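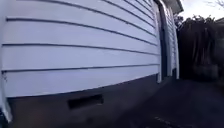 Rain gauge notes, first full winter
17/04/2023

I moved the gauge in December and have been comparing its totals with the old position ever since. The old spot was too close to the shed, and anything from the west came in low. Golnar Hosseinzadeh lent me her spare manual gauge, a plain Lonlow cylinder with a funnel, so I had two instruments to run side by side.

The method is simple. Both gauges are read at the same hour each morning. The manual one is emptied after the reading. The automatic one, a Babaei tipping bucket, logs to a card and I pull the file at the end of the month.

The largest monthly total was 114 mm on the manual gauge. The tipping bucket came in 6 mm under that. Most of the gap built up during heavy bursts, when the bucket loses a little water on every tip. In light rain the two agreed to within the width of the scale mark.
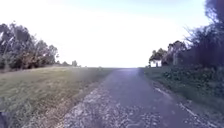 Evaporation is the other source of error, and it works in the opposite direction. A trace left in the manual cylinder on a warm, windy day can be gone by the next reading. The tipping bucket has a similar fault: a half-filled bucket dries out and never registers. I now write down any trace as a trace and leave it out of the sum.

Romain Royer, who keeps a station over at Cerden, suggested adjusting the calibration screws by a quarter turn each. I tried it and ran a measured volume through slowly, 5 times. The spread between runs was larger than the correction — so I put the screws back and will apply a factor to the heavy days in the spreadsheet.

Two things are still open. The debris screen clogs with seed husks and needs a coarser mesh. The mast also leans slightly after the last gales, and I want it plumb again before I trust the summer figures. The Wasdale bracket I ordered has the wrong thread, so that job waits for the replacement.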